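The Serra towel

Most towels are sold on softness, and most are soft for as long as it takes to get them home. The Serra starts out a little brisk and improves with washing, much like some relatives. It comes from the Wutar range and is sold singly, so you needn't buy a matching set for guests who will only use the corner of one.

Sizes: hand (80 cm long), bath (128 cm long). The bath size goes round most people and meets at the other side. Wash at 40 or 60 with similar colours. Fabric softener makes any towel worse at its one job, so leave it in the cupboard. Tumble dry on low, or hang it up and be patient.
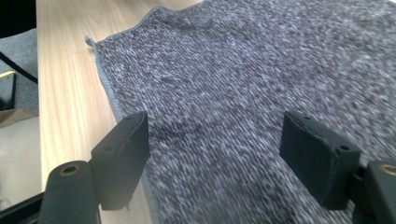

Speckled grey, which forgives a good deal. 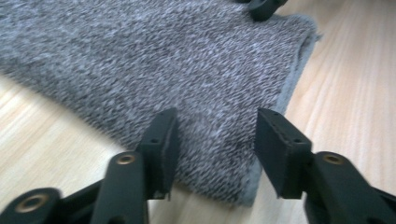
Stanis wrote to us that the first two washes left fluff all over a black jumper, that the third left hardly any, and that we might have mentioned it sooner. We are mentioning it now. Wash it alone to begin with.

Hanging loops are not fitted. We tried them on the Plornska, our previous towel, and received 96 letters on the subject, most of them about loops coming off. If you want one, a bit of tape and a needle will do it.

Returns are accepted unwashed and, please, unused.

Shares 8 | Contact us | © Wutar 2021 | Back to top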